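Fabric sleeves on gripper fingers - do you have a rule for when to change them?
Forum: Home and Service Robots > Good Practice

mindley_kate wrote:
Hi all, and thank you for the patience you showed me in my last thread! I'm writing up house rules for our handling sessions, mostly so that the newer folks don't have to keep asking me the same things at 7 in the morning. The part I'm stuck on is finger covers. We put black knitted sleeves on both fingers for anything smooth and glossy, and I love them, but they do fray, and everyone here has a different idea of what "worn" means. My draft is below, please be kind but be thorough.

Draft rules, sleeves and grip

1. Look at both sleeves before the first pick of the session. Check the outer side as well as the pad, and write down any loose thread.

2. Tall tapered objects get gripped at the narrow part, one finger on each side, with the sleeve between the metal and the surface. Ours looks like this in use, and you can see the thread on the right finger that started the whole argument:

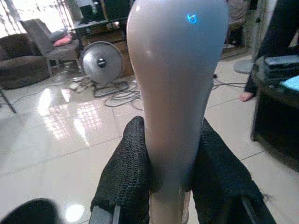
3. Change sleeves in pairs, after 40 sessions or at the first hole, whichever comes first.

4. Keep people's feet and loose cables out of the arm's reach before anything moves.

What would you add or throw out?

flodari_bench wrote:
Nice clear draft! I'd be stricter on number 1, though. A loose thread is a change-it-now for me. Threads catch on things, and once one catches you've got a sleeve that sits crooked and a grip you can't trust.

Hazem Hegazy wrote:
I'm going to disagree with flodari_bench, in a friendly way. We'd go through a drawer of sleeves a month on that rule. Trim the thread short, tug the sleeve gently all the way round, and if the weave holds, carry on. What I would change is number 3 - 40 is generous. We swap at 17 and the grip stays much more even.

mindley_kate wrote:
Oh, 17 is a lot lower than I expected! Is that with heavy objects?

Hazem Hegazy wrote:
Mixed, but a good many glossy ones. Try it and see what your own log tells you.

tinitz_tom wrote:
Could you make number 4 number 1? I know it's fussy, but people read the top of a list and skim the rest. And I'd say shoes on, in writing. Tile floors and bare toes make me nervous around anything that might get dropped.

flodari_bench wrote:
Seconding shoes. Still not trimming threads, Hazem.

mindley_kate wrote:
Moving it to the top tonight and adding shoes. I'll put 17 in for August and leave the thread question open until I've got some notes to share.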